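Chapitre 3
Les textiles du quotidien : fibres, fils et étoffes 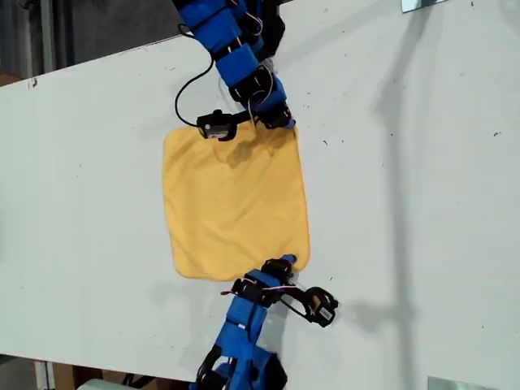
Fig. 3.1 – Carré de tissu jaune posé sur un plateau blanc.

Prenez un torchon, une écharpe, le revers de votre manche, et regardez de très près : quel monde là-dedans ! Une étoffe est d'abord une affaire de fibres, longues ou courtes, lisses ou frisées, que l'on tord ensemble pour en faire un fil. Vient ensuite le croisement des fils, et c'est là que tout devient passionnant, car une même fibre de coton peut donner un voile presque transparent ou une toile à bâche.

Nous suivrons dans ce chapitre le travail de la filature de Prandine, dont le registre d'octobre recense 1208 bobines, puis celui de l'atelier Amissah, qui tisse encore sur 74 métiers à navette (le bruit est formidable !). Vous y retrouverez les trois armures fondamentales : la toile, le sergé et le satin.

Avant de commencer, revoyez la notion de polymère (chapitre 2) et gardez une loupe à portée de main, elle servira dès la première activité.

3.1 De la fibre au fil
Une fibre de coton isolée casse sous une traction très faible. Tordue avec ses voisines, elle frotte contre elles, s'y accroche, et le fil tient.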